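Garba Sorting Board Set – Review
Posted Tue 24 June by Florencia Toledo

I bought the Garba board set in January for a shared craft table, and it has been in use most weeks since. The set is one white board and a bag of blue pieces. You can order extra bags of pieces later, but the board only comes with the full set. Mine came from Woltilen, who charged me 191 with delivery. It was there in four days.

The board comes flat in a plain carton with a sheet of paper between it and the bag. No instructions, and you don't need them. It is stiff enough to carry with one hand when the pieces are on it, and it doesn't bow in the middle. I have put it on a wood table, on a glass one and on a folding table with a bad leg. It only slid on the glass. A scrap of shelf liner underneath fixed that.

The first thing I used it for was laying out work before a class. I put nine pieces on the board and leave the spares in the bag, and people can see what they have to work with before they start. Ekene Oyewole, who shares the table with me on weekday mornings, uses it for counting games with her younger group. She had a set of pieces from Zoritness before this. Those were lighter and rolled off onto the floor all the time. The Garba ones stay put unless someone bumps the table hard.

Color matters more than I thought it would. Blue on white is easy to pick out from across the room, even late in the day with the blinds half down. I would have liked a second color in the bag so that two people could play against each other. Garba sells the extra pieces in the same blue only. I marked a few of mine with a dot of nail polish, and the dots have held up so far.

Cleaning is easy. A damp cloth takes off pencil and most marker. Red marker left a faint pink patch near one corner that I have not been able to get out. I wrote to Woltilen about it and got a reply from Vicente Medina, who suggested a little baking soda paste. It helped some. You can still find the patch if you know where to look. Hold the board at an angle and you will also see fine scratches, mostly from people dragging pieces across it. They don't bother me and I can't feel them with a fingernail.

The bag is the weak part. The drawstring pulled out of its channel in the second week and I never got it threaded back properly. I keep the pieces in an old cookie tin now. For this price the bag should be better, or they should leave it out and take a little off.

I also looked at the Punis board before buying. It is larger and has a raised rim, and at 400 it cost more than I wanted to spend. Rakiya Edet has one and likes it, but she leaves hers out on its own table all year. I have to put mine away on a shelf after each session, and the Garba fits upright behind the paper trays with room to spare.

Would I buy it again? Yes, at the price I paid. At 200 or over I would wait for a sale – Woltilen seems to run one early in the year. If you already own a flat white board of any kind, just get the extra pieces and save your money.

Four out of five. I took the one off for the bag.
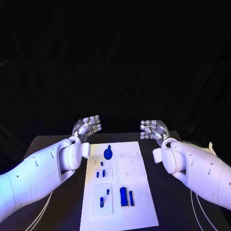 I have ordered one more bag of pieces and will add a note when they come, mainly to say if the blue matches the older ones.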